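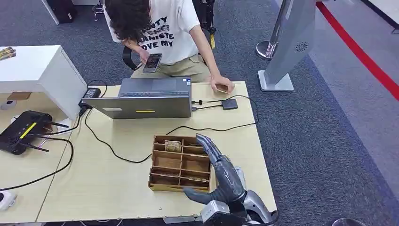 Week 2 of the desk tidying thing. Still not sold on it.

---

The Skjelbred method says every small item gets its own compartment. Fine. Mine is a cardboard tray with thin dividers and so far it's very good at holding a banknote.

---

Cables, though? The guide runs 600 pages in PDF form and cables get one line: "route them kindly." One of mine still loops right across the desk.

---

Someone will tell me to buy the Bronex clips. I had the Bronex clips. They let go in February — all 9 of them.

---

Also not convinced a divider knows what I need to reach for. I do like the cardboard. Cheap, light, easy to cut down. That much I'll give them.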